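# 빵 반죽은 왜 부풀어 오를까요?

빵집 앞을 지나다가 고소한 냄새에 발걸음이 느려진 적이 있지요? 저는 어릴 때부터 그랬고, 어른이 된 지금도 막시미우(Maksymiv) 빵집 앞에서는 꼭 한 번 멈춰 서요. 그 집은 창이 넓어서 반죽 그릇이 줄지어 있는 모습이 밖에서도 보이거든요. 아침 일찍 지나갈 때는 그릇 바닥에 납작하게 붙어 있던 반죽이, 심부름을 마치고 돌아올 때쯤이면 그릇 위로 봉긋하게 올라와 있어요. 밀가루를 더 넣은 것도 아니고 바람을 불어 넣은 것도 아닌데 말이에요.

오늘은 그 이야기를 해 보려고 해요. 조금 길 수도 있으니까 우유나 보리차를 한 잔 가져와서 천천히 읽어 주세요. 중간에 집에서 해 볼 수 있는 실험도 있고, 산꼭대기 마을에서 빵을 굽는 이야기도 있답니다.

## 반죽 속에 사는 아주 작은 친구들

빵 반죽에 들어가는 재료는 생각보다 간단해요. 밀가루, 물, 소금, 설탕 조금, 그리고 효모. 이렇게 5가지만 있으면 웬만한 빵은 만들 수 있어요. 설탕은 빼고 만드는 빵도 많고요. 그런데 이 가운데 하나는 나머지와 아주 달라요. 바로 효모예요. 효모는 살아 있거든요!

효모는 버섯이나 곰팡이와 먼 친척인 작은 생물이에요. 몸이 세포 하나로 되어 있어서 맨눈으로는 하나하나 볼 수 없고, 현미경으로 들여다보면 동글동글한 달걀처럼 생겼어요. 가게에서 파는 마른 효모는 연한 갈색 알갱이인데, 그 작은 알갱이 하나에도 효모가 아주아주 많이 모여 있어요. 바싹 말라 있는 동안에는 겨울잠을 자는 곰처럼 조용히 쉬고 있다가, 따뜻한 물을 만나면 깨어난답니다.

깨어난 효모는 배가 고파요. 그래서 먹을 것을 찾기 시작하는데, 효모가 제일 좋아하는 것이 당분이에요. 설탕을 넣었다면 설탕부터 먹고, 설탕이 없어도 걱정할 필요가 없어요. 밀가루에는 녹말이 잔뜩 들어 있는데, 밀가루 속에 있는 효소라는 것이 녹말을 조금씩 잘라서 당분으로 바꿔 주거든요. 밥을 입에 넣고 오래오래 씹으면 슬슬 단맛이 나지요? 그때 여러분의 침 속에서 일어나는 일과 아주 비슷해요. (지금 밥을 먹는 중이라면 한번 해 보세요. 서른 번쯤 씹으면 느낄 수 있을 거예요.)

효모는 당분을 먹고 나서 두 가지를 내놓아요. 하나는 이산화탄소라는 기체예요. 사이다 속에서 보글보글 올라오는 거품이 바로 이산화탄소이고, 우리가 내쉬는 숨에도 들어 있어요. 다른 하나는 알코올인데, 빵을 굽는 동안 뜨거운 열을 받아서 거의 다 날아가요. 이렇게 작은 생물이 음식 속에서 무언가를 먹고 다른 것으로 바꾸는 일 가운데 우리에게 이로운 것을 발효라고 불러요. 김치가 익는 것도, 우유가 요구르트가 되는 것도 발효예요. 다만 김치와 요구르트에서는 효모 대신 유산균이 주로 일하지요.

## 그런데 거품은 왜 달아나지 않을까요?

여기서 고개를 갸웃하는 친구가 있을 거예요. 사이다를 컵에 따르면 거품이 위로 올라와서 톡톡 터지고 금세 사라지잖아요. 반죽 속 거품도 똑같은 이산화탄소라면 왜 그냥 공기 중으로 달아나지 않을까요? 아주 좋은 질문이에요. 저도 처음 빵을 배울 때 이게 참 궁금했어요.

답은 밀가루 속 단백질에 있어요. 밀가루에 물을 붓고 손으로 꾹꾹 주무르면, 안에 있던 단백질들이 서로 손을 잡고 길게 이어져요. 이것을 글루텐이라고 해요. 글루텐은 고무줄처럼 쭉 늘어나면서도 쉽게 끊어지지 않아요. 그런 고무줄이 반죽 속에 이리저리 엮여서 촘촘한 그물이 되고, 그 그물이 얇은 막이 되어서 기체를 붙잡아 두는 거예요.

풍선껌을 떠올리면 쉬워요. 막 입에 넣은 껌은 딱딱해서 풍선이 안 불어지지만, 한참 씹어서 말랑말랑해지면 커다란 풍선을 불 수 있지요. 반죽도 처음에는 거칠고 뚝뚝 끊어지는데, 오래 주무르고 나면 매끈해지고 잘 늘어나요. 빵 만드는 사람들은 반죽을 조금 떼어서 손가락으로 살살 펼쳐 봐요. 찢어지지 않고 건너편이 비칠 만큼 얇아지면 글루텐이 잘 만들어졌다는 뜻이에요. 저는 이 순간을 무척 좋아해서, 이미 다 된 줄 알면서도 괜히 두 번씩 펼쳐 본답니다.
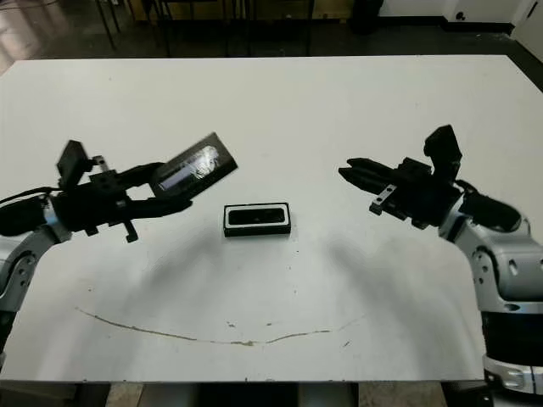
쌀가루로는 식빵 같은 빵을 만들기가 어려운 것도 같은 까닭이에요. 쌀에도 단백질이 있지만 글루텐을 만들지는 못해요. 그래서 효모가 아무리 열심히 기체를 내놓아도 붙잡아 줄 그물이 약하지요. 쌀로 만든 빵은 다른 재료를 섞어서 그물 역할을 하게 하거나, 폭신하기보다 쫀득하게 먹는 쪽으로 만들곤 해요. 술떡이라고도 부르는 증편은 쌀가루에 막걸리를 넣고 부풀려서 쪄 내는 떡인데, 잘라 보면 작은 구멍이 송송 나 있어요. 막걸리 속에도 효모가 살고 있거든요. 우리 조상들도 옛날부터 이 작은 친구들의 도움을 받았던 셈이지요.

## 따뜻한 방과 차가운 냉장고

효모는 날씨를 많이 타요. 따뜻하면 신이 나서 부지런히 먹고, 추우면 느릿느릿 움직여요. 여름에는 반죽이 깜짝 놀랄 만큼 빨리 부풀고, 11월쯤 되어 부엌이 서늘해지면 한참을 기다려도 꼼짝하지 않는 것처럼 보여요. 그럴 때 성급하게 오븐에 넣어 버리면 빵이 돌덩이처럼 단단해지니 조금 더 기다려 주어야 해요.

그렇다고 너무 뜨겁게 해 주면 안 돼요. 펄펄 끓는 물을 부으면 효모는 그만 죽고 말아요. 죽은 효모는 다시 깨어나지 않으니까 그 반죽은 부풀지 않아요. 손을 넣어 보았을 때 아기 목욕물처럼 포근하다 싶은 정도가 딱 좋아요.

거꾸로 일부러 차가운 곳에 두는 방법도 있어요. 저는 잠자기 전에 반죽을 냉장고에 넣고 9시간 동안 푹 재우는 날이 많아요. 냉장고 안에서는 효모가 아주 천천히 일하는데, 그동안 향긋한 맛을 내는 여러 가지 물질이 조금씩 쌓인답니다. 같은 재료로 만들어도 밤새 쉰 반죽으로 구운 빵은 맛이 훨씬 깊어요. 게다가 반죽이 냉장고에 있는 동안 저도 쿨쿨 잘 수 있으니 얼마나 좋아요!

밀가루도 조금씩 성격이 달라요. 제가 쓰는 캔델(Kandell) 밀가루는 봉지에 ‘강력분’이라고 적혀 있어요. 힘이 센 가루라는 뜻인데, 단백질이 많아서 글루텐이 튼튼하게 생겨요. 식빵처럼 높이 부푸는 빵에 알맞지요. 반대로 박력분은 단백질이 적어서 바삭한 과자나 부드러운 케이크에 잘 어울려요. 중력분은 그 중간쯤이라 수제비나 칼국수, 부침개에 두루두루 쓰고요. 집에 밀가루 봉지가 있다면 앞면을 한번 살펴보세요.

## 집에서 해 보는 풍선 실험

효모가 정말로 기체를 만드는지 확인하고 싶지요? 팬앨로(Fanallow) 어린이 부엌에서 아이들과 함께 해 본 실험인데, 준비할 것이 많지 않아요. 따뜻한 물을 쓰니까 물을 준비할 때는 꼭 어른과 함께해 주세요.

**준비물**

- 입구가 좁은 빈 페트병 한 개
- 마른 효모 두 작은술
- 설탕 두 작은술
- 목욕물처럼 따뜻한 물 반 컵
- 고무풍선 한 개

**해 보기**

1. 풍선을 입으로 몇 번 불었다가 바람을 빼서 말랑하게 만들어요.
2. 페트병에 따뜻한 물과 설탕을 넣고 살살 흔들어 녹여요.
3. 효모를 넣고 다시 한 번 흔들어요.
4. 병 입구에 풍선을 씌워요. 공기가 새지 않도록 끝까지 잘 당겨 주세요.
5. 따뜻한 곳에 두고 기다려요.

처음에는 아무 일도 없는 것 같아서 심심할 거예요. 그럴 때는 책이라도 한 권 읽다가 와서 보세요. 물 위에 뽀얀 거품이 생기고, 축 늘어져 있던 풍선이 고개를 들기 시작해요. 병 속 효모가 설탕을 먹고 내놓은 이산화탄소가 풍선 안으로 들어간 거예요. 병을 두 개 준비해서 하나에는 설탕을 넣지 않거나, 하나는 차가운 물로 해 보면 더 재미있어요. 어느 풍선이 먼저 일어설지 미리 맞혀 보고, 공책에 그림으로 그려 두는 것도 좋고요. 다 쓴 물은 마시지 말고 개수대에 버려 주세요.

## 오븐 속에서는 무슨 일이 일어날까요?

잘 부푼 반죽을 뜨거운 오븐에 넣으면 마지막으로 한 번 더 쑥 커져요. 반죽이 따뜻해지니까 효모가 마지막 힘을 내고, 갇혀 있던 기체도 열을 받아 부피가 커지기 때문이에요. 그러다가 온도가 더 올라가면 효모는 일을 멈춰요. 그때쯤 글루텐 그물과 녹말이 단단하게 굳어서, 기체가 빠져나간 뒤에도 빵은 주저앉지 않고 모양을 지킨답니다. 식빵을 뜯었을 때 보이는 작은 구멍들이 바로 거품이 있던 방이에요.

겉이 노릇노릇해지는 것은 또 다른 일이에요. 빵 껍질에 있는 당분과 단백질이 뜨거운 열을 만나면 갈색으로 변하면서 맛있는 냄새가 나요. 고기를 구울 때 겉이 갈색이 되는 것과도 같은 변화예요. 빵 속은 물기가 많아서 껍질만큼 뜨거워지지 못하니 하얗게 남아 있고요.

## 높은 산 마을의 빵

마지막으로 디밸리(Divalley)라는 마을 이야기를 해 줄게요. 해발 1,537미터나 되는 높은 곳에 있어서, 아침에 창문을 열면 구름이 발밑에 깔려 있을 때도 있어요. 저는 그 마을 부엌에서 늘 하던 대로 반죽을 만들었다가 그만 빵을 망친 적이 있어요. 반죽이 평소보다 빨리, 아주 커다랗게 부풀더니 오븐 안에서 가운데가 푹 꺼져 버렸지 뭐예요.

높은 산에서는 공기가 누르는 힘이 약해요. 위에서 지그시 눌러 주던 손이 가벼워졌다고 생각하면 돼요. 그러면 반죽 속 거품이 더 쉽게 커지고, 글루텐 막이 미처 견디지 못해서 터지기도 해요. 물이 끓는 온도도 달라져요. 바닷가에서는 100도에서 끓는 물이 그 마을에서는 95도면 끓어요. 그래서 감자를 삶거나 달걀을 익힐 때도 집에서보다 조금 더 오래 기다려야 했어요.

다음 날에는 효모를 조금 덜 넣고, 반죽이 다 부풀었는지 자주 들여다보다가 일찍 오븐에 넣었어요. 물도 한 숟가락 더 넣었고요. 산 위에서는 공기가 건조하고 물기도 빨리 날아가거든요. 이번에는 가운데가 꺼지지 않은 빵이 나왔어요. 모양은 조금 삐뚤었지만 산딸기 잼을 발라서 아주 맛있게 먹었답니다.

## 낱말 주머니

**효모**: 당분을 먹고 이산화탄소와 알코올을 내놓는 작은 생물이에요. ‘이스트’라고도 해요.

**발효**: 효모나 유산균 같은 작은 생물이 음식을 우리에게 이로운 모습으로 바꾸는 일이에요.

**글루텐**: 밀가루에 물을 넣고 주무를 때 생기는, 잘 늘어나는 그물이에요. 글루텐을 먹으면 몸이 아픈 사람도 있으니 친구에게 빵을 나누어 줄 때는 먼저 물어봐 주세요.

**이산화탄소**: 색깔도 냄새도 없는 기체예요. 반죽과 사이다 속 거품에 들어 있어요.

혹시 집에서 빵을 만들게 된다면, 부풀기 전에 그릇 바깥쪽에 반죽 높이만큼 테이프를 붙여 두세요. 나중에 얼마나 올라왔는지 금방 알 수 있어요. 날반죽은 먹으면 배가 아플 수 있으니 조금만 참고, 다 구워서 한 김 식힌 다음에 먹기로 해요.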